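A Place to Hang Things

28/02/2019
By Seren Penry

My grandfather had a sheet of pegboard over his workbench in Rindale, brown and a little furry at the corners, and on it he had drawn the outline of every tool he owned. If the pliers were out, there was a ghost of the pliers waiting for them. I spent whole summers under that board and never once thought of it as furniture, or as anything you might have an opinion about, and yet I've now spent most of a winter talking to people who have very strong opinions indeed.

Roya Nouri is one of them. She fits out workrooms and shared studios, and she keeps her sample hooks in an old cookie tin that she will empty onto your table before you've got your coat off. There are long ones, short ones, double ones, hooks with a curl at the tip and hooks with hardly any tip at all. "People buy the board and think they're done," she told me, pushing a pile of them across to my side. "The board is just holes. You live with the hooks."

She likes plastic ones for light things, scissors and tape and the spare cable everyone is always hunting for, and she likes them in a color you can pick out from the doorway. On a white board, a white hook disappears until it catches your sleeve. Green is her favorite, and after an afternoon with the cookie tin I came around to it too – there's something cheerful about it, like the first shoots coming up through snow (I did say it had been a long winter).

Thitima Paisan, who shares a sewing room with her sister, would put up 300 hooks if the wall could take them. Roya would rather you started with a handful and left them bare for a week or 2. Walk past. Reach for things. You find out which height your hand goes to without thinking, and whether you want a straight line or a bit of a stagger so that the handles don't knock together. A hook set a hole or so lower than its neighbor can look like a mistake when it's empty, and then you hang up a pair of shears and a ruler and it makes perfect sense.

I've grown very fond of boards at that early stage, I have to say. A few green hooks in a row across a white panel, the middle one sitting slightly lower than the one to its left, with rows and rows of little round holes on every side still waiting to be spoken for.

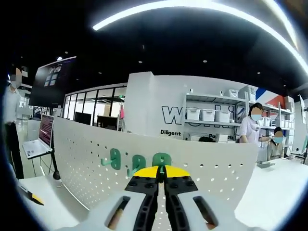
Before You Put One Up

Leave a gap between the board and the wall. The back of the hook needs somewhere to go, and Roya says she has been called out more than once to a board screwed flat to the plaster with not a hook on it. Strips of scrap wood will do nicely.

Take your hooks to the store with you if you already have some, and try one in the board before you pay. Holes come in different sizes and so do pegs, and a loose hook will come away in your hand every time you lift something off it.

And keep the spares in a tin. I've started mine with the ones Roya wouldn't take back.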